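Reference > Everyday objects > Containers and closures > Cap

Cap (closure)

A cap is a removable cover that closes the open end of a container, tube or tool by fitting over the outside of it. A stopper or bung, by contrast, is pushed into the opening. The word is used loosely, and many closures sold as caps have a plug on the inside as well as a skirt on the outside. Large flat covers for pots, tins and boxes are usually called lids.

Caps are made from plastic, metal, rubber, glass, card and wood. Most modern ones are moulded from polypropylene or polyethylene.

History

Early containers were closed with clay, wax, cloth, leather or cork. Cloth and skin covers tied around the neck of a jar are among the oldest closures that work as a cap does, and were still common in kitchens long after factory-made closures became cheap. Wooden and horn caps turned on a lathe were used for needle cases, powder flasks and medicine pots.

Screw threads on glass jars became practical in the nineteenth century, when moulds could form a thread that was regular enough to seal. The crimped metal crown cap for fizzy drinks dates from the 1890s. Plastic caps were made in number from the 1920s, at first in hard, brittle materials such as Bakelite, and softer plastics replaced these after the Second World War.

Types

Friction caps, also called push-on caps, stay in place because they are slightly tight on the part they cover. They are simple and cheap but loosen as they wear.

Snap caps have a small ring or bead inside that passes over a matching ridge. The user feels or hears a click when the cap is fully on.

Screw caps turn on a thread. The number of turns varies, and wide jars often use short, separate pieces of thread known as lugs, so that less than half a turn will open them. Sizes are given by the outside width of the neck in millimetres, with 28 and 38 being common on bottles.

Crimped caps are squeezed on to the neck by a tool or machine. Most cannot be used again once removed.

Hinged caps remain joined to the container by a strap or a thin fold of plastic. They are found on shampoo, sauces and spices. Tethered caps for drinks bottles work in a similar way and are meant to reduce litter.

Child-resistant caps need two movements at once, usually pushing down while turning, or squeezing the sides while turning.

Sealing

A cap that only keeps dust out needs no close contact with the container. One that holds liquid or gas must press against a sealing surface, normally the flat rim of the neck. Many caps have a liner of foam, card or rubber for this purpose. Linerless caps rely on a thin ring moulded inside the top.

Too little force when closing leads to leaks, and too much can strip the thread or bend the liner. Bottling plants set the closing force on the capping machine and check it by measuring the force needed to take a cap off again. Heat also matters. A jar filled hot and capped at once will draw its cap down as the contents cool.

Colour

Coloured caps are used to tell similar items apart. The colour may match the contents, as with marker pens and paint, or may stand for something else, such as the fat content of milk. Milk cap colours differ from one country to another, and sometimes from one shop to another. Caps on blood collection tubes are coloured by the additive inside, and the colours vary between systems.

The design historian Nesrin Saraç has argued that shoppers learn cap colours faster than they learn the wording on labels, and that a change of colour causes more complaints than a change of bottle. Kazue Nakajima, writing on kitchen storage, takes the opposite view for goods that are bought only a few times a year.

Colour alone is of little help to people with colour blindness. Some makers add raised marks or use a different shape of cap for each product.

Reuse and recycling

Caps are often a different plastic from the bottle they close. Polypropylene and polyethylene float in water while the PET used for drinks bottles sinks, and recycling plants use this to separate the two after shredding. Advice on whether to leave caps on varies by area. Metal caps are small enough to fall through sorting screens, and some councils ask for them to be collected inside a steel tin.

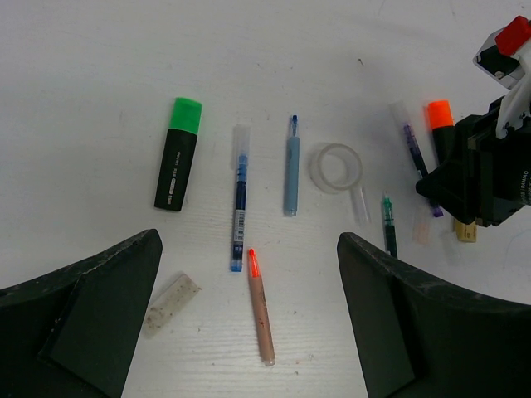
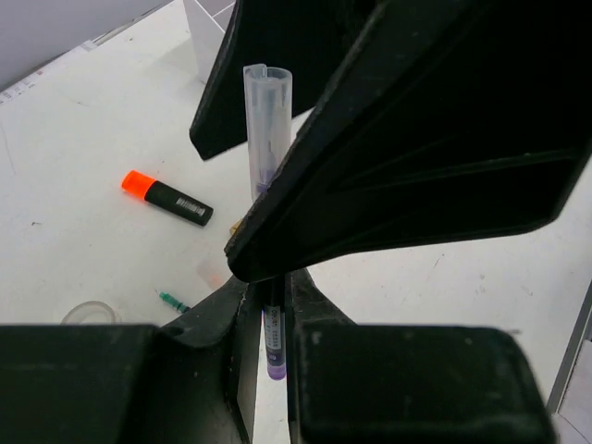
Coloured caps: a highlighter with a green cap (first picture) and a small blood collection tube with a purple cap (second picture).

See also

Bottle neck sizes
Cork
Lid
Stopper
Tamper-evident band

Last updated: August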